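Simulated Grasp Collection: Pre-Run Inspection Checklist
Task set: Tallow, wrist view

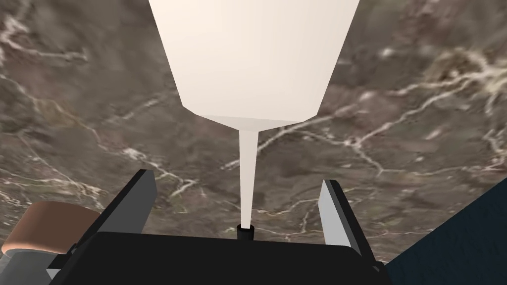 Wrist view, rendered. Cream object with tapering tube, black tip between the gripper fingers, marble surface behind.

Inspector: Dalva Lopes
Date: 07/06/2021
Batch: 726
Episodes planned: 100

1. Scene load
Physics and render clocks in step: OK
Surface texture matches config: OK
Comment: marble is soft on the left side of the view, sharper on the right. Acceptable. Texture resolution unchanged since January.

2. Gripper
Both fingers visible in wrist view: OK
Finger travel limits set: OK
Contact force cap on: OK
Comment: gap visible on either side of the tube. Check the contact log before labeling any episode "grasped." Do not label from the image alone.

3. Object
Collision mesh loaded: OK
Mass and friction within range: HOLD
Comment: friction still at the Bratu default. Set per object, then reload. Top of object runs out of view at this pose; use the second camera for height labels.

4. Surrounding items
Start poses randomized: OK
No overlap at spawn: FAIL, 9 seeds
Comment: seeds removed from the list. Maretti to correct the spawn margin for the dark blue item.

5. Recording
Action and image timestamps aligned: OK
Failed attempts kept and tagged: OK
Disk space: OK
Comment: the first 12 episodes get a manual replay before the rest are released to training.

Result: conditional. Item 3 to be closed before start. Copy to Skustasier.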